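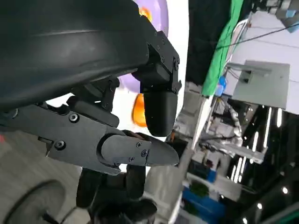
Gadavport collection log, wrist view, arm 2
June
Posted by Benito Paredes
Filed under: Bench Notes / Data Collection
3 comments | 0 shares

Started the afternoon block at 1:40 with the crop question still open from Patville. Their loader takes the full wrist image and downsamples it; ours cuts a fixed window first, and the two sets can't be mixed until one side gives in. Pulled samples to see what a fixed window would cost. In this view the arm shell takes the upper left, and the pointed jaw runs in from the left edge to end just under the black finger pad. A crop from the left would remove a lot of dark housing, but it also eats into the jaw body and the linkage. I want both kept. The policy has no other visual cue for jaw opening if the encoder drops out, and it dropped out twice last month. The orange shape just left of the pad is blurred at this range, as is the wrist hardware along the bottom. Vote is for full image, downsample after.

Episodes recorded this block: 110. Kept after first pass: 78. Rejects by cause, from the sheet:

- operator abort before contact: 14
- timestamp gap over threshold: 9
- start pose outside tolerance: 6
- duplicate episode ID: 3

The duplicates are the Dranum recorder restarting its counter after a crash. Files are fine, names are not. Renamed by hand and left the originals in the quarantine folder. Someone should fix the counter properly. It reads the last ID from memory and not from disk.

Timestamp gaps all fall in one stretch between 2:20 and 2:50. Same stretch the nightly sync was run by hand on the same switch. Not proven, but I moved the sync back to after hours and will look again.

Background. The wrist view picks up a lot of the hall when the arm tilts: bright green strip, ceiling lights as streaks, machinery with silver wrapping. Two opinions here. Villanueva people want drapes on all sides so the encoder sees less clutter. I would leave it open and vary it. The draped set from spring trained faster and then fell over as soon as we moved the cell. If we do drape, drape half the episodes and tag them.

Exposure: locked at the value from the calibration sheet. Auto was hunting each time the ceiling lights came into view. Locked value leaves the gripper parts dark, but the pad edge still separates from the light purple disc behind it. Acceptable. Do not raise gain to fix the blacks, noise gets worse and the compression makes blocks out of it.

Checked the hand-eye transform against the board at end of block. Within tolerance, no change to the file. Gripper screws checked by hand, no play.

Relabeled 5 of the kept episodes from "grasp" to "regrasp". Second reader agreed on all of them. The label guide still does not say what to do when the jaw closes, opens slightly and closes again with no motion of the wrist. Calling it one grasp for now.

Open:
- loader decision with Patville, full image vs window
- Dranum counter
- episode 77 has a good trajectory but no operator tag, find out who was on
- drape split, needs an answer before the next block

BP, 5:15 pm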